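Pre-run checklist, bed-making stack, Clunix branch
Filled in by Sointu, Wednesday

1. Controller build matches the planner build. OK. I got caught by this in April, so now I read both out loud (feel free to laugh).

2. Fingertip contact thresholds loaded, both hands. OK, but I'd still like them a bit softer on patterned cloth.

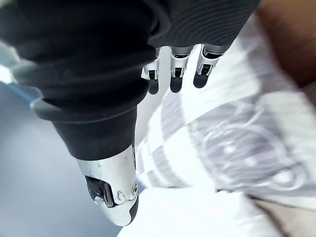

Maximiliano: softer is fine by me, but please log the old values first, I had to dig them out of Bedico last time!

Fair! Logged now.

3. Cable keep-out zones in the planner. Comment: 74 mm margin, and I'd go wider near the hands.

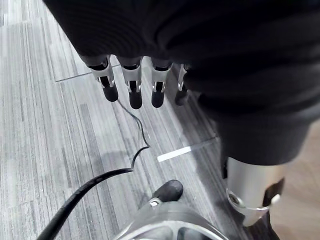
The zones also reload slowly after a restart, so wait for the green line in the console before you arm anything.

4. Grasp on duvet, force limit on. OK at 5 N. 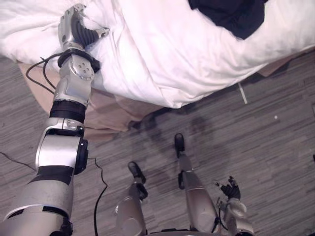

Item 4: left hand on the duvet.

5. Arm speed cap near furniture. Set to 145 mm/s, was 400. Please leave it there!

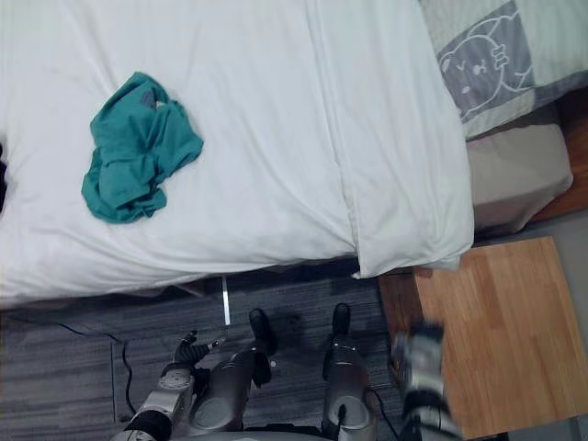

I've put the cap in the launch file too, so it survives a reboot.

6. Stop button tested from the laptop and by hand. OK both.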